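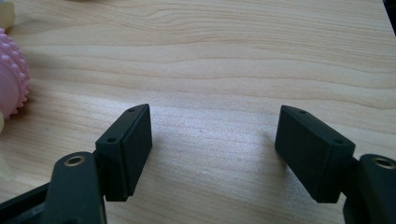 Daylight on a light wooden tabletop.

Stablecoins should pay you something. There, said it. I have been holding Isosano for two years now and in that time the people who run it have earned interest on my dollars every single day and I have earned zero. Not a cent.

You know how it works. You hand over a dollar, you get a token. They park the dollar in short term government debt and keep whatever comes off it. Great business! I would love to be in that business.

The defense is always that you're paying for convenience. Fine. I sent 900 to a supplier in Gandia back in May, it landed before I finished my coffee, and the fee was small change. My bank would of taken three days. So yes, convenient. But my checking account is convenient too and even that pays a little.

Paraschiva Anghel wrote a long post arguing that yield would turn these things into bank deposits with no insurance behind them, and that people would pile in without reading anything. She's right about the second part. People don't read. They didn't read the terms on Jekcombe either, and when it froze withdrawals over 2,000 there were a lot of surprised faces. Mine included - I had 2,045 sitting in there. Got it out in 2 pieces, at one in the morning, swearing.

But look at that case again. Jekcombe paid nothing. Holders carried the risk the whole time and got no reward for it. So how was the zero protecting anybody?

Hideaki Tamura says let the market sort it out, someone will offer a share and the rest will have to follow. Maybe. I've been hearing that a while. The big issuers have all the exchange listings and a new one can't get a look in, so I don't see teh pressure coming from there.

What I want is pretty dull. Publish the reserves monthly. Say what they earned. Pass on a cut, even a quarter of it, and print the risk in normal size type at the top of the page. Anyone who wants the zero version can keep it.

Moving half of mine out this week regardless. Will post the fees when I have them.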